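Grimville Storage Tub, 42 Litre
Faltel Home & Shed

Colour: yellow. We do other colours, but they sell slowly and we have stopped arguing with people.

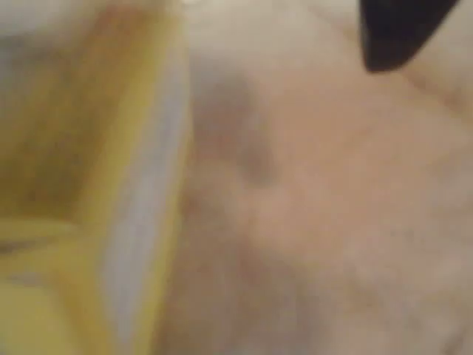
What you get
One tub, one lid, and a sheet of stick-on labels you will use on the first tub and never again. The tub nests inside its brothers when empty. The lid clips at both ends and takes a bit of a thump in cold weather.

Details
Capacity: 42 L
Stacks: 4 high with lids on, fewer if you own books
Product code: 606
Not for food, fuel or live yabbies (we've had the phone call)

Shed, garage or hall cupboard
The old Arriaga tub had wheels. They fell off, customers wrote in, and Rutilio Bermúdez in our returns department asked very politely if we might consider a tub without wheels. The Grimville slides along a concrete floor perfectly well and makes a noise your neighbours will come to recognise.

Arriaga lids don't fit. Please don't force them.

Delivery
Sent flat rate from our Stornuvbridge warehouse. Orders of some 122 tubs or more go on a pallet, so ring Emiliano Ledesma first and tell him where the truck can turn around. Next restock is April.

Returns
Unused tubs only – a tub that has held fertiliser is yours for life.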